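Workshop notes: the handheld grippers, July

The second of the Condwood handheld grippers is back in use after being off the bench for most of the month. The fault was play in the left finger. It closed properly but could be rocked by hand at the tip, and thin items slipped out when the tool was tilted. We took both fingers off, cleaned the seats and put them back with new screws from Villanueva. The old ones had rounded heads and one had to be drilled out, so please use the proper driver from the top drawer and stop when the screw is snug.

While it was apart we went over the rest of the tool. The trigger spring was fine. The cable had started to split where it leaves the body and has been replaced. The camera mount was slightly twisted, so it was straightened and the view checked again with both fingers open.

For anyone setting up a session, the order is now as follows. Wipe the fingers with a dry cloth. Open and close the gripper 10 times and listen for clicking. Check that the tips meet flat by closing them on a strip of paper and pulling. Then put one item on the white table, hold the tool in front of it with the fingers open, and look at the camera view before recording anything. Both fingers should show, one each side.
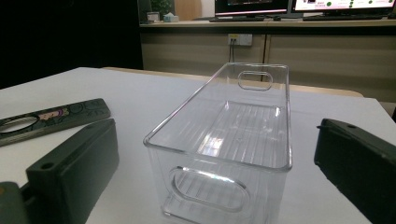

Clear plastic is the awkward one. The rim of a bin picks up glare, and on the screen it is easy to misjudge where the wall is. Turning the bin a little usually helps more than moving the lamp. Take hold of the wall, well away from the handle holes, and don't squeeze to the end of the trigger travel. That is probably how the play in the finger started.

Batteries should go back on charge once they drop under 70 per cent. The Dirketti charger takes 2 at a time. The log sheet for the Fultura sessions has a new column for finger checks, and initials are enough. Spare screws are in the tin by the vice, and the next full strip-down will be after the summer break.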